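Redid the kitchen benchtop at our place in Jistport over May. Writing it up because a few people asked what it cost and how long it took. 1/

We went with stone-look rather than stone. Real stone for our kitchen was quoted at more than we paid for the ute. Stone-look from Zistivwood came to $1358 for the lengths, cut to size, with the edging strip thrown in. 2/

Delivery was the slow part. They said a fortnight and it was closer to four weeks. Terence Lambert at the Bunnag depot was good about ringing when the date moved, so I can't complain much. 3/

Getting the old top off took a morning. It was screwed up through the cabinet rails, and someone before us had also glued it along the back wall. Budget for a bit of plaster repair. We lost a strip of it behind the stove. 4/

Check your cabinets for level before the new top goes on. Ours were out by 20 mm from one end to the other. Packers fixed most of it and I planed the rail for the rest. 5/

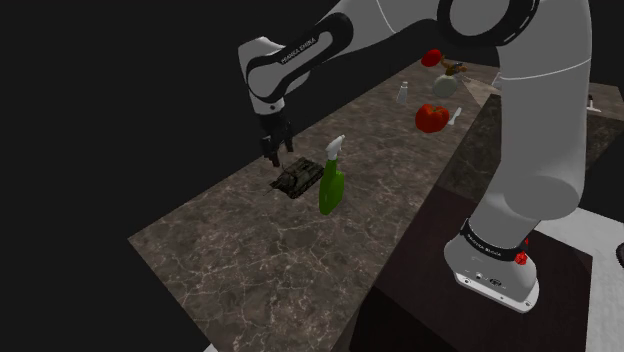

How do you seal the join at the sink? Run silicone along both raw edges before you push them together, pull the bolts up tight underneath, then wipe the excess with metho on a rag. 6/

Sink cutout: tape the line first, drill the four corners, then go slowly with a fine jigsaw blade from the underside. Get someone to hold the waste piece so it doesn't drop and tear the face. Seal the cut edge as well. Water gets in there before anywhere else. 7/

Colour. Maricel Estrella next door has the plain white and she wipes it all day. A brown marbled pattern hides crumbs and tea rings – too well, some would say. Get a decent-sized sample and look at it at 7 at night with the kitchen lights on. The small chips are useless. 8/

Don't put hot pans straight on it. The leaflet says it handles up to 180 degrees but I'm not testing that. We keep two cork mats by the stove. 9/

All up we spent a bit under $2000, including silicone, bolts, a new tap and the plaster. The plumber was extra – he reconnected the sink and dishwasher in one visit. 10/

If I did it again I'd order one spare length of edging. The strip chips if you knock it before the glue goes off. Bumness hardware had a near match but you can pick it if you look. 11/

Splashback is next, probably in spring. Will add to this thread when it's done. 12/12

More from this account
Patching plaster behind a stove
Which jigsaw blades I keep
Cabinet hinges that won't stay shut
Tap washers, the short version

Back to top | Contact | Terms | Privacy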